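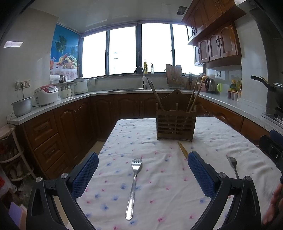 ## Method note: thin cutlery, soft pads and what the wrist camera has to see

The manipulation strand at Zikthorpe has spent the winter on one narrow question. Policies trained from hand-held gripper demonstrations were good at mugs, tubs and sponges, and poor at anything that lies flat. Forks were the worst case among the items on the table-setting list, with chopsticks close behind. This note sets out the change we made to the recording method, the result so far and the parts we do not trust yet.

### Background

Readers who followed the Gruvden item in the last issue will remember the set-up. A person carries the gripper by hand through a household task, the camera on the tool records the approach and the grasp, and the pose of the tool is recovered afterwards from the video. The same fingers are fitted to the arm at test time, so the view the policy learns from and the view it acts on are close to each other.

For flat cutlery the weak point was the last few centimetres. A fork handle on a table gives the fingers very little height to work with. People solve this by pressing down lightly and closing at the same moment, and they do it quickly. At our usual playback rate the press and the close fell into the same two or three video frames, and the learned policy tended to do one or the other. It either closed above the handle or pushed into the table and stalled.

### What was changed

Tiziana Marchetti proposed splitting the demonstrations into two sets with different instructions to the person recording.

The first set is recorded as before, at natural speed, with no guidance beyond the name of the task. It supplies the approach: where to bring the tool from, how to turn it to line up with a handle, and how to choose one item when several lie close together.

The second set is slow and short. The person begins with the gripper open above the item, lowers until the pads meet the cloth, waits, closes, waits again and lifts. The pauses are left in during training. We had expected to trim them, as idle frames usually teach a policy to sit still, but trimming removed most of the benefit. Our reading is that the pause gives the network a clear picture of the state between contact and closing, which it otherwise hardly sees.

The two sets are mixed within each training batch and the policy is told which set a sample came from by a single input flag. At test time the flag is switched from the first value to the second when the predicted distance to the item drops below a fixed threshold. The switch is one way. If the grasp fails, the arm backs off, the flag is reset and the whole attempt starts again.

The pads were also looked at. The mesh-textured pads stayed on for all the work described here. A smooth pad was tried on the bench and dropped early, so there is no fair comparison to report.

### Data

The training data comes to 1,000 natural-speed demonstrations and 2,000 of the slow kind. The slow ones are cheaper, and one person can record a long run of them without moving from the table. All were recorded in ordinary kitchens through the Skedport collection scheme, with whatever cloth, counter or mat was already there. Patterned cloths were kept in on purpose. An earlier model had learned to treat any small dark mark as a possible edge, and printed fabric breaks that habit fairly well.

Recorders were asked to lay out forks and chopsticks in mixed arrangements, including pairs lying side by side and items pointing away from the gripper. Spoons were left out of this round.

### Result

On the held-out kitchens, single forks were lifted in 86 per cent of attempts. For a pair of chopsticks lying together the figure was around 80 per cent, counting an attempt as good only if both sticks left the table in the same grasp. The earlier policy was not tested on exactly the same layouts, so we are not giving a difference between the two.

Three kinds of failure account for most of what remains.

- **Wrong depth on bright scenes.** Where a window sits behind the table and washes out the top of the image, the predicted distance drifts and the flag switches too early. The fingers then close in the air. Cropping the upper part of the image helps but costs the policy some of its sense of where the table ends.
- **Dragged cloth.** A light tablecloth can be pinched along with the handle. The grasp holds, the item comes up and so does a fold of fabric. We count this as a failure.
- **Split pairs.** With chopsticks, one stick may roll as the second pad arrives. The policy usually lifts the other one and carries on as though nothing were missing.

The Naqvi baseline, which plans a grasp from a single still image, has not yet been run on this layout set. It should be, as it does not depend on the pause at all and would show how much of the gain comes from timing.

### Limits

The threshold for switching the flag was set by hand and then left alone. A learned switch was tried for a short while, and it flickered between values near the table. The force at contact is not measured on the hand-held tool, so the slow set carries only what the camera can see of a press. Recorders press by different amounts and some of the spread in the results may come from that.

### Next

Spoons and table knives will be added to the slow set in March, using the same instructions. The distance predictor will be retrained on footage with strong back light before any further tests with windows in view. Marchetti is also rewriting the recorder sheet, as the present wording leaves it unclear whether the second wait comes before or after the first movement upwards. Anyone holding slow-set recordings made with the present sheet should leave the start and end points untouched until the new version is out.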